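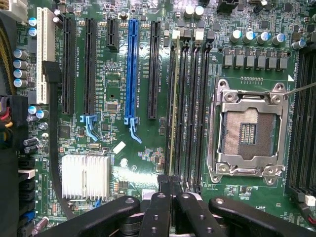
Flakitz precision screwdriver set – long-term review

I bought the Flakitz set in February to replace a mixed drawer of drivers that had been letting me down for years. It cost $60 at a local hardware shop. I've used it most weeks on old desktop PCs, a couple of laptops, a doorbell and one very stubborn pair of sunglasses.

You get 24 bits, a handle, a short extension and a flexible shaft in a hinged grey case. The bits cover Phillips, flat, Torx, hex and the two odd ones you need for phones.

The handle is the best part. It is aluminium with a free-spinning cap, and the knurling is coarse enough to grip with dry hands. With gloves on it is less good. The magnet holds a case screw or a standoff screw without trouble, though a longer drive-bay screw will droop if you use the extension as well.

The Phillips bits have held up. I keep to the PH1 and PH2 for desktop work and neither has rounded off. The smallest flat bit twisted on the sunglasses, and I can't blame the set entirely for that. Flakitz sells singles for $5 plus postage and mine took nine days to arrive.

I don't like the flexible shaft. It winds up under load and then lets go, and you don't want that happening with a motherboard underneath. I used it twice and it now lives at the bottom of the toolbox.

The case is average. The bits sit in foam that was tight to begin with and has started to loosen at the ends of each row. The sizes are printed in pale grey on the foam and are hard to read under a desk lamp.

For comparison, I borrowed the Verbruggen equivalent for a weekend. Its bits are a touch harder and the case is much better, but the handle is thin and it costs nearly double. For long sessions I'd still pick the Flakitz.

Pros: handle, magnet, price, spare bits available
Cons: flexible shaft, foam, faint size markings

Four out of five. I'd buy it again at the same price.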